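2019-03-24
Workshop notebook, wardrobe bench

Drawer runners again. I swore I'd be done with the Brollcombe job by now, but the middle tower still isn't right and I'm writing this with glue on my thumb, so excuse the smudges.

For anyone picking this up after me: the Brollcombe is the three-tower built-in for the upstairs bedroom, hanging rail on the left, shelves and drawers in the middle, long hang on the right with the shoe shelf under it. The back wall up there leans out toward the top, which we knew, and the floor drops toward the window, which we didn't! So the plinth I cut last week is no good as one piece. I've split it into a separate base for each tower and put leveling feet under all of them. Much happier. You can get a hand in through the front and turn the feet with the kick board off.

Carcass sides are 16 mm board, same as always. Nyokabi wanted to go up a thickness for the long shelves in the middle and I argued with her for most of lunch, then went and loaded one with paint cans overnight and, well, she was right. It had a belly in it this morning that you could see from the door. Thicker shelves for the middle tower, then, and I'll run a hardwood lip along the front edges too. The short ones can stay as they are.

Now the runners. We had two kinds in: the Vinell soft-close ones and the plain Vitach ones that came with the last order. I fitted Vinell to the top drawer and it ran beautifully, so I went ahead and drilled for the rest (you can see where this is going). The lower drawers are deeper front to back and the runner I had on the shelf stops short, so the drawer only comes out two thirds of the way and you end up fishing for socks in the dark. Kimutai has the longer ones on order. Please don't fit the short ones down there just to get the fronts on, I know it's tempting.

The holes I already drilled are plugged and sanded. They'll be behind the runners anyway. If you're marking out the other side, use the drilling jig with the red tape on it. The one without the tape is off by a hair and I keep meaning to throw it in the stove.

Rail heights, so I stop asking: shirts and jackets over a short chest want a fair bit less drop than I'd been giving them, and dropping the top rail on the left has freed up 200 mm underneath. Going to use that for a pull-out tray. Nyokabi thinks baskets. We'll mock up both with scrap and let the customer open and close them a few times, people usually know straight away once they've got a handle in their fist.

Doors: 14 hinges to fit altogether and I've got 3 of the cups bored. Stopped there because the bit was starting to burn, and there's a brown ring around the last one that I don't love. It'll be covered by the hinge plate but I know it's there. New bit tomorrow, slower speed. 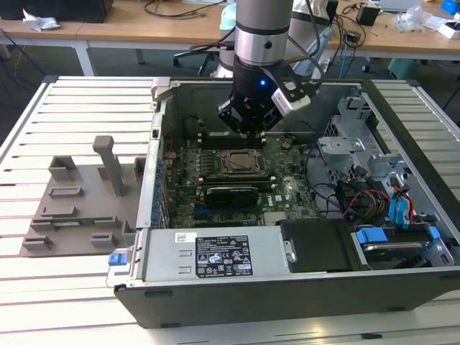

Do the soft-close runners need the drawer box to be narrower than the plain ones?

Go by the sheet in the packet for whichever runner you're holding, and measure the opening at the front and the back before you cut anything, as the middle tower is a touch wider at the back.

Finish samples came back from Magesa, by the way. The pale green looks lovely on the offcut and a bit hospital once you stand a whole door of it up against the wall. The warm gray is nicer than I expected! Kimutai painted both onto a spare door panel, half and half, and it's leaning by the rack. Don't put anything against it, the gray side is still tacky.

Still to do: lips on the long shelves, scribe strip for the leaning wall (cut it wide, we'll plane it on site), back panel for the right-hand tower, and someone needs to find the box of shelf pins. I had them in my hand yesterday. Tried the van already.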